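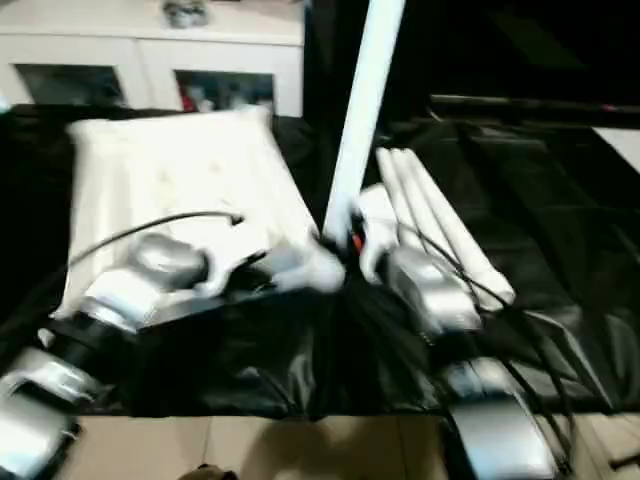
Unit 4: Light Furniture – Assembly, Inspection and Breakdown
Workshop Practice, Larner building, Thursday group
Notes prepared by Kelly Stockdale

Read these notes before the practical. Bring them with you, along with the record sheet from Unit 3. You will work in pairs on a small molded seat with tubular legs.

4.1 The work area

Light plastic furniture scratches easily, and most of the marks we see on returned pieces come from the surface they were worked on. Lay a sheet down before you open anything. Black sheeting is used in this course for white parts. Small fittings show up against it, and so do plastic shavings.

Some wrinkling in the sheet is acceptable. A deep fold directly under a joint is a problem, as the joint will rock while you push on it. Pull the sheet flat where the piece will stand and let the slack gather at the side. Check it for grit first. Where the sheet runs over tile, keep your feet off the loose edge.

Lay long parts side by side, pointing the same way. Keep short parts and clips in the tray.

4.2 Fitting the legs

Turn the seat so that the sockets face you. Start all four legs by hand before seating any of them fully. A leg pushed home too early pulls the seat to one side, and the last leg will then be hard to start.

Work in diagonal pairs: first and third, then second and fourth. Hold the leg low, near the joint, and turn it as you push. Do not use a mallet on molded sockets. If a leg will not go in, take it out and look for flash on the rim of the socket.

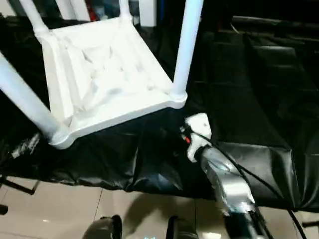 Figure 4.1 White chair with tubular legs on black sheeting.

Once the legs are in, press down on each corner of the seat in turn. Write down any corner that moves. The Budavari and Verneck pieces have different sockets, so their legs must not be mixed, even when they look alike.

4.3 Inspecting white parts

Hold the part upright in good light and turn it slowly through one full turn. Look for three kinds of mark:

Specks. These may be dust or may be in the material. Wipe once with a dry cloth and look again.
Scuffs. Usually gray and found near the ends. Record the position.
Cracks. Run a fingernail along the line. If it catches, set the part aside.

Shadow can hide marks near the base of a tube, so tilt that end toward the lamp before you sign it off.

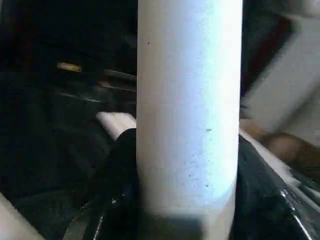
4.4 Breakdown and storage

Take the legs out in the reverse order. Twist and pull – never lever against the seat. Bundle the legs together and stand them in the rack marked Partington. Fold the sheet inward from the edges so that any debris stays inside, then shake it out in the yard.

Part numbers for this unit run from 200 to 249. Enter them on the record sheet and hand it to Ruby-Lee Dunstan at the end of the session.

Reading for next time: handout 15, sections on clips and end caps.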